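**Zurley Supper Club - minutes, Oct 7, 2026**

I'm taking notes again, so you get them the way I talk. Eleven of us made it, which is a pretty full kitchen, and we started late because the soup wasn't done and no one wanted to talk business on an empty stomach. Minutes from the May meeting were approved without changes (I did offer to fix my spelling of "colander" and was told to leave it in).

**1. Money**

We have $133 in the kitty after paying for the rice and the big jug of oil. Everyone seemed happy with that! We agreed to keep $100 of it untouched for the winter supper at Naston and spend the rest on small stuff for the table. Receipts go in the envelope in the drawer, please, and please write on them what the thing was. I spent ages on one that just said "misc."

**2. The winter supper**

Naston has said yes to us using their hall, and they have ovens but hardly any dishes, so we'll be bringing our own plates and silverware. This took up most of the evening. One side wanted paper plates to save on washing up, the other side (mine, I'll admit it) thought a proper supper deserves proper plates. We voted and real plates won by 2. The paper plate people have asked me to record that they will not be drying anything.

The menu is still open. Noodles are in, dumplings are very likely, and the pie question got pushed to next time. If you want to cook something that needs an oven for more than an hour, tell me before the next meeting so we can work out the order.

**3. Chopsticks and the rest of the utensils**

We've been buying chopsticks in dribs and drabs for years and they don't match anymore - different lengths, different tips, and a few singles that have lost their partners for good. The plan is to sort them all into pairs, toss the splintery ones, and buy one decent matching batch for the supper. Tiwari and Drestent both carry plain wooden ones. I'm going to check prices at both and report back. There was a small push for metal ones, but too many people said they're slippery with noodles, so wooden it is.

Skewers are getting their own jar from now on. They keep ending up in with everything else and somebody always gets poked reaching for a spoon. Forks stay on the table for anyone who wants one, no teasing.

We also talked about whether the wooden utensil holder is big enough for the supper. General feeling was that it's fine at home, but we need a second one for a long table so people aren't reaching across each other's bowls. If you have one at home you never use, bring it along next time and we'll see what we've got before anyone buys anything.

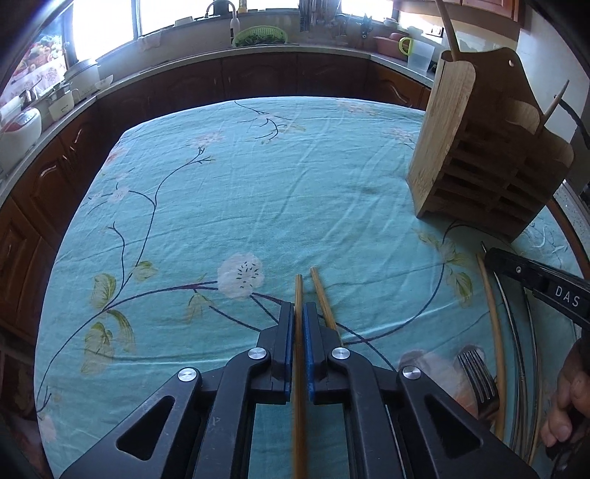 *Item 3: chopsticks on the flowered cloth, wooden holder to the right.*

**4. Tablecloths**

Everybody loves the turquoise one with the dandelion-looking flowers, so that's our pick for the head table at Naston. It could use a good ironing first. For the other tables we'll go with plain cloths in something that doesn't fight with it. Navy was suggested, to match the stems in the print, and so was pale green. We went back and forth and ended up with "whichever is cheaper," so that's what I've written down.

**5. Kitchen odds and ends**

- Rice cookers: one won't be enough for the supper. We'll take at least two and start the first batch early.
- Lids: please put them back with the pots they belong to. I found three homeless ones last month.
- Dish towels: we need more. Bring old ones if you have them.

**To do before next time**

- Me: chopstick prices, and type up the packing list for plates and silverware
- Everyone: look for a spare utensil holder and old dish towels
- Oven cooks: send me your dish and how long it takes

We wrapped up once the soup was gone. Next meeting is same place, same time, and it's dumpling practice, so bring an apron!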